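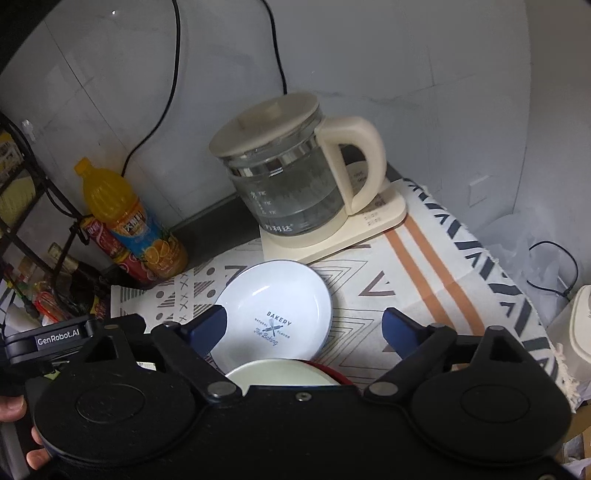 According to Heriberto Londoño, a health kettle is a teapot that has been given a job title, and anyone who owns a saucepan should be able to resist one. The remark is often repeated by people who own saucepans. It is less popular with people who have tried to simmer dried fruit in one while doing something else.

The health kettle (also wellness kettle, herbal kettle, or, in households where it has outstayed its welcome, "that thing on the counter") is an electric countertop appliance for boiling water and for cooking thin liquids slowly. It generally consists of a glass vessel with a lid and a handle, set on a powered heating base. Unlike the ordinary electric kettle, which boils and then considers its work done, the health kettle can be asked to carry on at a low heat for an hour or more.

Name

The English name is a fairly direct rendering of a Chinese one, and it promises a good deal. The kettle itself has no medical function. The "health" refers to what goes into it: flower teas, red dates, goji berries, pear with rock sugar, ginger, and the various roots and barks that relatives send in unlabeled bags. Boiling instant noodles in a health kettle is possible and does not affect the name.

Design

The vessel is usually clear glass, so that the contents can be watched, and they are watched far more than is necessary. Volume markings are commonly printed on the outside. A metal band may run around the body, and the handle is normally plastic, in cream, pale green or some other color chosen to look calm.

Lids vary. A raised knob is standard, and many models add an inner strainer that hangs into the water and holds loose leaves. The strainer is the first part to be lost. It tends to turn up in July, behind the baking pans, after a replacement has arrived.

The base holds the heating element and the controls. On imported models the labels may be in Chinese only, and owners who don't read it work by trial and error. The Tremholm, a basic 600-watt model, offers 7 programs. Most of its owners use two of them, and the rest are believed to differ mainly in how they beep.

Use

Dried ingredients are rinsed, put in the vessel and covered with cold water, which should stay below the top marking. Starchy things such as oats and white beans foam, and a kettle filled to the line with either one will empty part of itself onto the base. This is covered in most instruction booklets, on the page after the one people stop at.

Servings are small, and the kettle is often kept next to a stack of shallow bowls for that reason. Pear soup and sweet bean soups are eaten with a spoon. Teas are poured into cups, although a bowl does just as well when the cups are in the sink.

Placement

Makers recommend a flat, bare, heat-resistant surface with space for steam to rise. Actual kitchens have tablecloths. A woven cloth under the base hides drips and cuts down on rattling, but it can also wrinkle and leave the kettle leaning, and fringe has a way of ending up under whatever is set down last. Steam is harder on the underside of wall cabinets than on the cloth, and pulling the kettle forward before a long simmer is the usual remedy.

Cleaning

Mineral scale shows up as a white haze on the bottom of the glass. Citric acid or white vinegar, heated with water and left to stand, removes it. Steel wool removes it too, along with the clarity of the glass. The base is wiped with a damp cloth and must never be put under the faucet - a point the Pradis handbook makes on three separate pages, presumably from experience.

Reception

Opinion is divided between those who use the kettle daily and those who are storing it for a cousin. The kitchen newsletter Trirnidton asked its readers in 2019 to name the appliance they would give up first. Of 898 replies, almost 600 named the bread machine. The health kettle came in well behind, just ahead of the electric egg cooker.

See also: Electric kettle; Slow cooker; Rock sugar; Descaling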